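Subject: Re: [sotitz-list] Brekke open afternoon – was it worth the drive?
From: Detlef Lammers
To: sotitz-list

Elfriede Janssen wrote:
> I had to miss the open afternoon at Brekke and would like to hear
> how it went from someone who was there. Did they run the Zomolel
> software live or only show slides? And could visitors try the arm?
> We have to decide in June whether to send the second-year group.
> Elfriede

Elfriede, all,

Yes, they ran it live, and yes, visitors could try it. The slides took up the first part, and you can skip those if you have read the handout. After that they split us into groups of four and we went through to the bench room.

The arm stands at a table with a plain gray top. A screen next to it shows the view from the wrist camera, and they let us save pictures from it. I am putting two in this message. 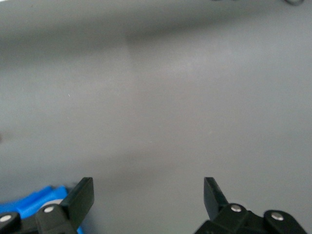 Wrist camera view, gripper open over the table.

The software works from that view plus one fixed camera. Their engineer said the current version was trained on 3,291 recorded picks, all made by people driving the arm by hand. Most of those were done on the same table, so I would not read too much into how well it does there. I asked about other tables and was told they have only started on that.

The task for the afternoon was small blocks. You put them where you like, type a short command, and the arm goes. Our group got 24 tries between us. It missed twice, both times when one of us had pushed two blocks close together. On the second miss it opened, backed off and went in again without being told, and that got more interest from the group than the good runs did.

Stacked pieces are harder for it, according to the engineer, mainly in judging the height. 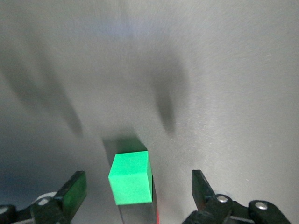
It slows down a lot near the end of a move, and you should tell the students to expect that. A full pick can take up to a minute. The speed limit is set on purpose for visitor days, and they would not raise it when asked.

Driving the arm by hand was the better half for me. You hold a small handle and the gripper follows. I was bad at it. The depth is hard to judge from the screen alone, and I kept stopping too high. Anyone who tries it will understand quickly why the recorded picks take so long to collect.

Some practical points for your group:

Parking is behind the Plultatlow building, not at the front. The sign is easy to miss.

Bench groups are limited to four people, so a full class would need most of a day.

They ask for closed shoes and no loose sleeves.

There is no lunch on site.

My view is that the second-years would get something out of it, if they have done the camera unit first. Without that, the talk about calibration will go past them – it went past a couple of us. I have the handout on paper and can scan it if anyone wants a copy.

Detlef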